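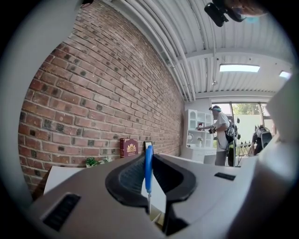

The planner that changes its mind

I got to the Rosales building early on Sun 30 April, which I regretted as soon as I saw how many stairs there were. I'd come to talk to the person who writes most of the planning code at Simberg, a small shop that makes software for arms working in ordinary rooms. She asked me to leave her name out (she says she gets enough email already), so she's "the planner lead" from here on, and I hope she forgives me for the title.

I started with the question I always start with: what broke this week?

"Time stamps," she said, before I'd even sat down. "It's always time stamps. You've got pictures coming in on one clock and finger width on another, and if they drift apart the policy learns to close its hand a little before it gets there. It looks so eager! It just pinches the air."

They fixed it with a tool called Jusau, which started as a weekend script and now sits in front of everything they train on. It lines up the streams, throws out stretches where tracking jumped, and draws a little strip chart for each recording so a person can look it over. I asked how much gets thrown out. On the last batch of 173 recordings it flagged 50, and she thought most of those were fair. "Eight of them were fine and I put them back by hand. I'm a bit soft about it."

I told her I'd always pictured perception as the hard part. She made a face.

"Seeing the bottle is okay now. Seeing the bottle when your own fingers are in front of it, that's where I lose my afternoons. The gripper is huge in a wrist view. You get close and half of what you know about the object is a memory."

So the planner, Drididov, keeps that memory around and lets it go stale on purpose. Each object has a position and a sort of trust score, and the score drops the longer the object stays hidden. When it gets low enough the arm backs off for another look. Early on it backed off constantly. She did an impression of it for me, leaning toward her coffee and away again, over and over, and I laughed so hard I had to stop the recorder.

What I liked best was how they handle motion. Drididov plans short pieces, six steps at a time, carries out the first couple and plans again. I wondered if that made the arm jittery, and she said oh, absolutely, for months. Two plans in a row could disagree about which side of a cup to go around. Now each new plan has to begin near where the old one was heading, and it pays a cost for switching sides.

"You can turn that cost up too high," she said. "Then it's stubborn. It'll go around the left side of a cup that isn't there anymore."

We got into tooling after that, and my notes are a mess because we were both talking at once. She wants a replay viewer that can step backward without reloading the whole file. She wants error messages with the joint name in them and not the joint number. She'd also like one config format (they have three, and she wrote two of them).

I asked what she'd be working on next. Shelves, she said. Small compartments, where there's only one decent way in and the plan has to think about getting back out with something in its fingers. She's hoping to have it running by November, and she asked me to write that down so the rest of the office could see it.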